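Entretien avec Rima Akl, responsable des bases terminologiques chez Sterkis
Propos recueillis par Svenja Hagedorn

Rima Akl gère des glossaires. Elle a commencé par la traduction de notices, puis elle est passée à l'entretien des bases que les traducteurs consultent sans toujours savoir qui les alimente. Son service couvre 4 langues de travail, le français servant de pivot.

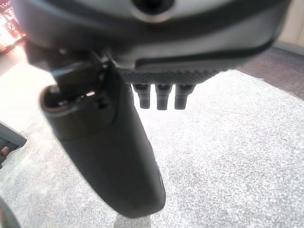 Trinder, le 8 mai 2023

La première question porte sur la définition de la fiche. « Une fiche correspond à un concept, pas à un mot », précise-t-elle. « Si deux termes désignent la même notion, ils vont dans la même fiche, avec un statut pour chacun : privilégié, admis, déconseillé. Si un terme désigne deux notions, il faut deux fiches. La plupart des bases que je reprends ont été construites à l'envers, à partir de listes de mots sur tableur. »

Le fonds Forutetti, repris en août dernier, en est un cas. Les doublons y représentaient environ 30 % des entrées. L'équipe a d'abord normalisé les formes (singulier, minuscule initiale, suppression de l'article), puis rapproché les définitions une à une. « Le rapprochement automatique sur la chaîne de caractères ne règle que les cas faciles. “Jeu” en mécanique et “jeu” au sens d'assortiment, il faut les lire. »

Sur les définitions, elle applique une règle de longueur : une seule phrase, sans renvoi circulaire, commençant par le terme générique. Les informations encyclopédiques vont dans un champ de note. Chaque fiche porte aussi un contexte attesté, avec sa source et sa date. Un contexte rédigé par le terminologue lui-même est refusé à la validation.

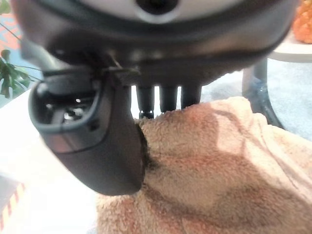
La validation passe par un spécialiste du domaine, qui dispose de 14 jours pour répondre. Passé ce délai, la fiche reste visible avec le statut « provisoire » – elle n'est jamais publiée par défaut. « On me l'a demandé plusieurs fois, pour vider la file. J'ai refusé. Une fiche fausse marquée comme validée se recopie dans les mémoires de traduction, et ensuite on la retrouve pendant des années. »

L'outil employé, Aoun, exporte en TBX. Rima Akl en est modérément satisfaite. Les champs personnalisés se perdent à l'export si leur catégorie de données n'a pas été déclarée, et l'historique des modifications n'est conservé que 90 jours. Elle fait donc une extraction complète chaque mois et la compare à la précédente.

Reste la question des termes déconseillés, que certains clients voudraient supprimer. « Je les garde. Un traducteur qui cherche le mauvais terme doit tomber sur la bonne fiche. S'il ne trouve rien, il invente. »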